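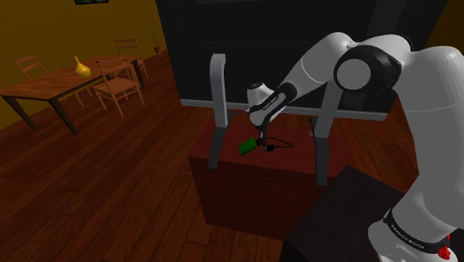 Ticket 321 -- Invoice emails not reaching customers
Opened Wednesday, June 29, 2022
Status: monitoring

Vilby office reports that invoices sent from the Moltow accounts program are going to junk. It started after the mail was moved over in May. Ordinary email from the same address arrives fine.

Checked the sending log. 31 invoices show as accepted, no bounces. The SPF record still lists the old mail host only. Added the new one and sent a test to an outside address -- inbox this time.

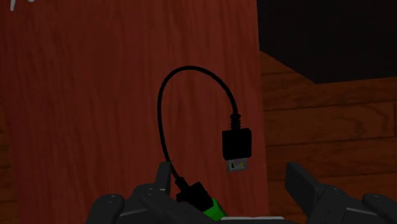

D'Amico replied that two of their customers still had nothing, and asked whether the old invoices would need to be sent again. Yes, please resend those from the Sent tab.

Related tickets
Tristel: shared calendar won't sync
Vilby: scanner can't send to email
Moltow: wrong GST on credit notes

Contact the help desk | © 2022 | Back to top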